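6. Teaching the Handle Finder a New Door

The handle finder is the part of Trirnier that looks at a camera view and decides where a door can be pulled. It ships knowing a fair number of doors. Yours will be one it doesn't know. This section covers adding a door, checking what the finder makes of it, and passing the result to the Quaye planner without anybody losing a hinge.

Before you start, finish Section 5 (camera and marker calibration). If you skipped Section 5 because it was long, go back. It's still long.

6.1 Make a door profile

1. Open Trirnier and choose Profiles, then New, then Door.

2. Type a name. Spaces are allowed. Slashes are not, and the program will tell you so only after you press Save.

3. Set Panel count to the number of parts that open separately. Drawers and flip-down compartments count as panels.

4. For each panel, pick a motion: Swing Left, Swing Right, Tilt, Slide or Fixed. If you don't know, pick Unknown. Do not guess. Quaye believes whatever you tell it.

5. Press Save. The profile appears in the list with a gray dot, meaning it has no views yet.

Note: Two profiles may share the same name. We regard this as a bug. One customer regards it as a feature, and so far the customer is winning.

6.2 Add views

6. Load a recording with Views, then Import. The finder wants at least 70 views per profile and stops improving noticeably after 416. You may add more if you enjoy watching progress bars.

7. Scrub through the recording and mark any stretch where a finger covers a handle. Trirnier leaves these out of training but keeps them for the tracker, which needs to learn patience.

8. Press Propose. The finder draws an outline around everything it thinks is a handle.

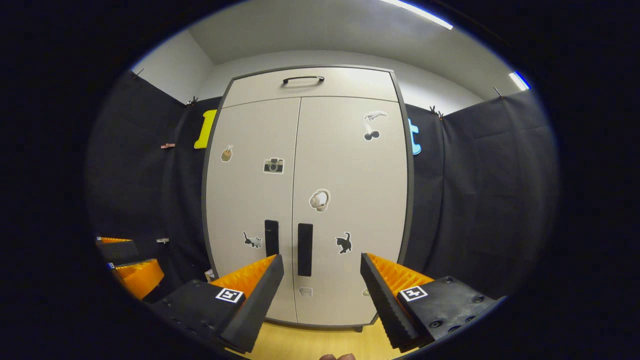 Proposals are sorted by score, from 0 to 100, and the finder is at its most confident when it is wrong about something dark and well outlined. Expect to reject a few. On a cabinet like this one, the two vertical black handles and the black bar across the upper compartment are the ones to keep, while the black cats stuck on the doors are the sort of thing that scores well and opens nothing. Select a bad proposal and press X. It will be added to the profile's reject list, where the finder consults it before embarrassing itself again.

9. Tie each surviving proposal to its panel by dragging it onto the panel name. Two handles on either side of one seam must go to two different panels. If both go to the same panel, Quaye will plan to open one very wide door.

10. Set Grip axis to match the long side of the handle. Vertical handles want a horizontal pinch. A bar that runs sideways wants the wrist turned a quarter turn.

Caution: Don't train on a single decorated door and expect the finder to cope with a plain one. Our test group in Polosville did this in May and ended up with a model that located handles by their distance from the nearest sticker. It was very accurate until someone cleaned the door.

6.3 Check the markers

11. Turn on Show Markers. Both finger markers should have a green border. A yellow border means the corners are being estimated from the last good view, and red means Trirnier has given up and would like you to know.

12. If a border flickers, lower Marker Exposure one step at a time. Bright ceiling lights are the usual cause. Setting it below 8 makes the view too dark for the handle finder, which will not complain but will quietly return nothing.

13. If a second gripper wanders into view, open Marker IDs and untick any you are not tracking.

6.4 Hand off to Quaye

14. Press Train. Go and do something else.

15. When the dot beside the profile turns blue, choose Export, then Quaye. Leave Dry Run ticked the first time.

16. Watch the dry run in the viewer from start to finish. The planned path should meet each handle square on and back away along the arc of the door. A path that backs away in a straight line means the panel motion is still set to Unknown. See step 4.

17. Untick Dry Run, keep a hand near the stop button, and press Go.

Profiles made with the old Jostine plug-in can be imported, but their grip axes come in sideways. Ama Nutsugah's conversion script is in the tools folder and fixes most of them. The ones it can't fix are listed in a file called sorry.txt.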